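Home | Forums | House Rules | Search | Log in

Odex Home Robotics Forum > Good Practice > Wiping tasks: when is a counter "done"?

zerrin_y
Evening, all! I've been rewriting our recording rules for wiping tasks (we're on the 2 page draft now, bless it) and I keep getting stuck on the same thing. My rule says one hand stays on the cloth from first contact to last, and the other stays where the camera can see it, flat on the counter if it has no other job. I'd also like people to keep going until every spot is gone, even if that runs past 30 seconds.

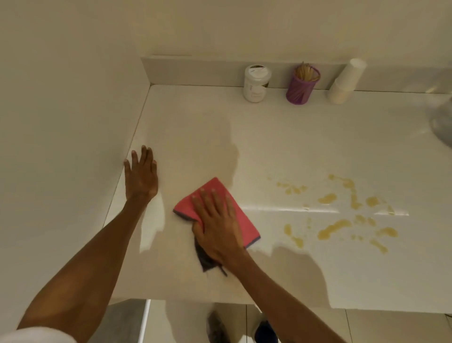 I know some of you stop at the time limit whatever is left, and I do understand it, but then the robot learns that half a counter is plenty!

efren_yap
Lovely to see this written down, though I don't agree on the flat hand. People brace when they scrub, sure, but let them move jars with it too. We checked 401 clips at Stevach and the stiff ones were no use to us.

zerrin_y
Fair enough, Efren, moving things does count as a job in my book. I'll word it better.

baris.p
I'm with Zerrin on the spots. Keep the time limit as a warning and flag the long clips for review on Tuesday.

Contact the moderators | © Odex Forum | Back to top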